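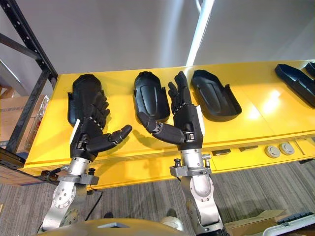 **Slide 1 — hello**

Right, morning everyone. I'm going to talk about shelves, bins and small black plastic parts for ten minutes, and I promise it's more fun than it sounds. (Wait for Tài La to sort the lights.)

Say where I'm coming from: I do the stock layout at Skirum, and when we took on the Baltex order we had 3765 pieces to find a home for. Covers, cubes, boxed bits, the lot! I'd drawn a lovely plan. It lasted until the first delivery.

**Slide 2 — flat tops and deep bins**

My rule now — anything with a curved face gets laid out flat, in one layer, where you can see it. Covers scratch each other if you heap them up. Boxes can go in a bin, they don't mind.
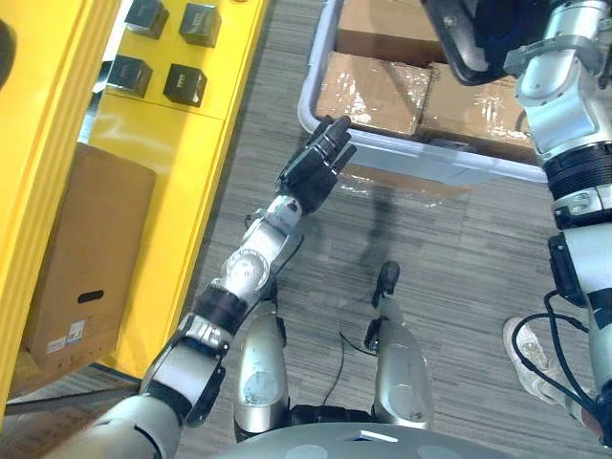

*Boxes in the grey bin, cubes on the yellow shelving.*

Ask the room: who wraps their boxes before they go in? Hands up. We do, and yes, it's slippery stuff, so don't stack wrapped boxes higher than the rim. I learnt that one with my foot.

Mention the colour too. We went for bright yellow because people walk past grey shelving and forget it's there. Neltmont wanted white. I won!

**Slide 3 — room to move**

Then the gaps. I used to push everything right up together to save space,

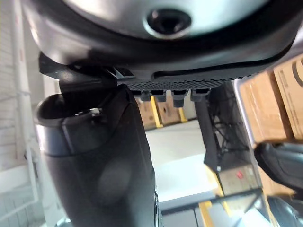
and then you can't get a hand in between without knocking something over. Leave more than 100 mm if you can spare it. Đặng's team leave 194, which they measured, bless them.

Questions, then tea. Handouts are by the door.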